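Search this site Enter keywords Go

Home | Benches | Booking | Checklists | Contacts

Two-Arm Bench Checklist, with Comments

Last updated: February

Dear all, thank you for the many kind notes on the old version of this sheet. I have kept your best remarks and tucked my own comments under each item, so please read them at least once even if you have been running the arms for years. Initial every line before you power up, and leave the sheet in the Skarden folder when you go home.

1. Emergency stop pressed, released and reset. OK
Comment: Do this with both arms parked, and do it yourself, even if the person before you did it at lunch. Paraschiva Tănase has asked that we say "stop tested" out loud, and I have grown rather fond of the habit.

2. Speed limit set to 200 mm per second for any new task. OK
Comment: The toiletries task still counts as new. It can go faster after 14 clean runs in a row, signed by two people, and a run you had to nudge by hand is not a clean run (I know, I know).

3. Fingertip height checked against the thinnest item. See comment
Comment: Wrapped toothbrushes lie very flat, so the fingers have to come nearly down to the tabletop to reach them. Step down slowly over the package and keep your hand by the stop. Please set the downward force limit before this, and write the value in the margin. 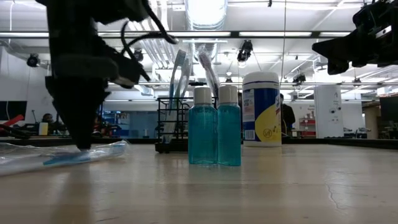

4. Tabletop looked over for cracks and loose splinters. Action open
Comment: There is a thin dark crack along the right side of the wood. It is on the list as job 1497, so no need to report it again, but do tell me if it grows. Keep programmed pushes and slides away from it for now.

5. Liquids capped and upright. OK
Comment: Mouthwash bottles go in the middle, small size only, with the caps turned fully home. If one leaks, stop both arms first and wipe second - in that order, please, however tempting it is to reach in. Wipes live in their canister with the lid closed.

6. Items laid out with room for a finger on either side. OK
Comment: I like the packaged toothbrushes well apart, one to the left and one to the right, with the caddy and bottles between them. The clear wrappers catch the ceiling lights, so check the camera view for glare before you start and shift a package a little if you need to.

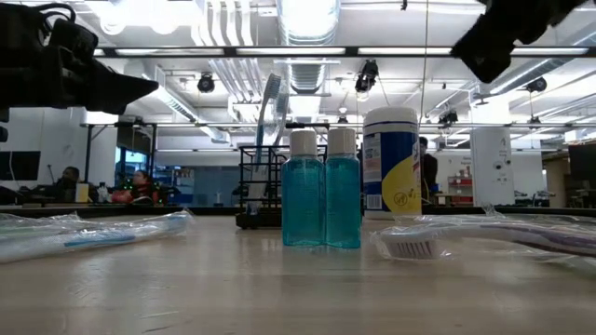
Tastov Robotics Workshop - Bench Safety Team

7. Cables clear of the joints through the full range. OK
Comment: Move each arm through its range by hand control and watch the loops the whole way. The Gunder clips do hold nicely, but they need a gentle tug each morning.

8. People in the room told that the arms are going live. OK
Comment: Folks at the far benches get absorbed in their own work, bless them, so call out and wait for an answer. Anyone standing stays at least 3 meters back while both arms are moving.

9. Shared zone between the arms checked. OK
Comment: Only one arm at a time over the caddy. The Fung planner has a setting for this and it should be on, but look at the screen and make sure.

10. Arms parked, power off, table wiped. Initial at end of day
Comment: Put the toothbrushes back in the caddy before you wipe down.

Questions and grumbles are both welcome. I am usually at my desk until 4:30, or leave a note in the folder and I will find it.

Branwen Maddocks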